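Tovar Table Tasks: data card

Summary

Tovar is a set of simulated two-arm household episodes recorded for one purpose: checking whether current policies can do the boring parts of clearing and setting a table. It holds 905 episodes across 4 task families. Every episode is rendered; there is no real-robot data in this release.

Task families

plate_gather: bring two plates together on the table
plate_stack: put one plate on the other
cup_upright: stand a tipped cup on its base
cloth_fold: fold a square cloth once

Episode contents

Each episode stores joint positions for both arms, finger joint positions, the commanded action, one head-view video and a one-sentence instruction. Object poses are stored separately and should not be given to a policy under test. Episodes end on success, on a dropped object, or at 45 seconds.

Collection

Demonstrations were teleoperated in the Buna simulator. Plate textures and starting positions are randomized per episode. Friction is not, and this matters for plates -- see Limits.

Status of the chores

Cup and cloth episodes are within reach of the Grodska baseline if the object starts near one hand. Plates are harder. A flat plate gives the fingers very little to get under, and the baseline tends to push it along the table until the time limit. We would not call plate handling solved, in simulation or out of it.

plate_gather starts with the plates well apart, one on each arm's side:
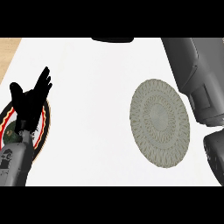 Sugeng Rondonuwu replied on the tracker that pushing should count as success for plate_gather, given that people slide plates across a table all the time and a kitchen owner would not care. The scoring script now has a flag, allow_slide, off by default. Results with it on must be reported separately.

Limits

Contact between fingertip and plate rim is approximate. Policies trained only on this set should be expected to grip too lightly on hardware.
Two cloth_fold episodes have a video one step shorter than the action log. Pad or skip them.
No food, no water, no breakage.

Versions

The April release fixed swapped left and right labels in cup_upright. Files downloaded before then should be replaced. The Cultstead mirror carries the fixed files only.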